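Closau method

The Closau method is a way of gathering training demonstrations for robot manipulation in cluttered household storage, such as shelves, cupboards and open bins. A person holds a gripper in each hand and does an ordinary tidying job, and the recordings are later used to train a control policy for a two-armed robot. It was developed by Haris Lashari and Ehsan Swati at the Welomis laboratory, and it takes its name from the software they wrote to line up the recordings from the two hands.

Background

Lashari had spent a good while before this teaching robot arms by remote control, and he found that people driving an arm from a console grew slow and overly careful as soon as the shelf in front of them was full. They would lift one thing, pause, and wait to be told what came next. With the tool right there in the hand, the same people worked at something much closer to their everyday pace, and they reached into corners they had avoided before. The early sessions, known as the Ravar set, used only one gripper and a bare tabletop, and the policies trained on them did nicely on tables and rather poorly almost everywhere else.

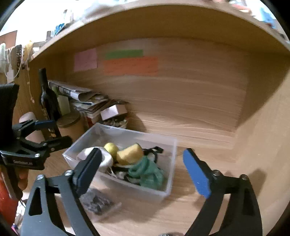

Clutter is the heart of the method, and Swati has written about it at some length (and with obvious affection for messy cupboards). A session begins with a compartment that is already full, and the person is free to decide what to pick up first. Soft things and stiff things are mixed on purpose. A translucent bin with a bunched white cloth, a crumpled green one and a strap with a buckle-shaped end all sharing the same space is a good, typical starting point, and so is a crowded back corner with tall bottles standing close to a lidded canister. Frosted plastic is especially welcome, as its walls blur whatever is behind them and the policy has to learn to cope with that.

Recording and processing

Each gripper carries its own camera, so every session gives two views of the same work, and each hand often turns up in the other's view. The Closau software matches the two streams in time and estimates where one gripper is in relation to the other. Sessions last 3 minutes. The first full collection, called Caldeira, holds 800 of them, and a second round in November brought the total to 1,000.

Very little is thrown away. Fumbled grasps, changes of mind and long hesitations all stay in, and only sessions in which a camera lost its position for more than 2 seconds are left out. Lashari has argued that the fumbles are worth keeping for the recoveries that follow them – a dropped cloth picked up again by a different fold, for instance. 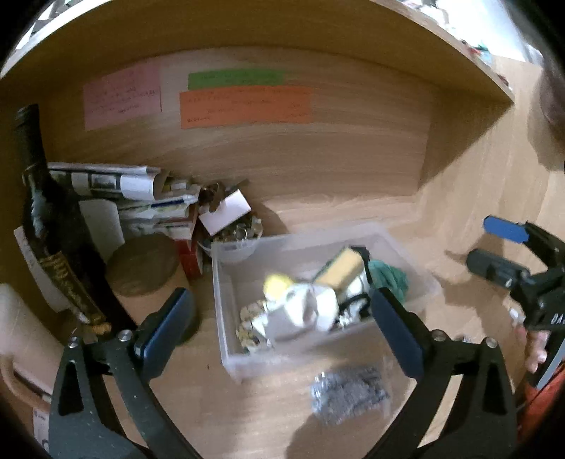

The filtered sessions are then cut into short overlapping pieces, and the policy is trained to predict the next stretch of motion for both hands together. An earlier version predicted each hand separately. It was simpler to train, but the arms had a habit of reaching for the same object at once, and the joint version replaced it.

Results

On shelves the policy had not met before, the two-handed version removed a requested item more often than the Ravar policy did, with the clearest gains on cloths and straps. Thin, clear packaging stayed difficult. A see-through packet lying flat on a wooden board gives a camera little more than a few bright glints to go on, and the robot would often close its fingers just above one or push it along the shelf.

Lighting mattered more than the authors had expected. Compartments with a strong diagonal shadow across the side panel were handled well once enough such sessions had been included, while very dim cupboards are still poorly covered in Caldeira.

Later work

Swati has since extended the Closau software to sessions in which two people share the same shelf, and a smaller follow-up collection looks at putting things back where they came from, a job that the original sessions touched on only now and then.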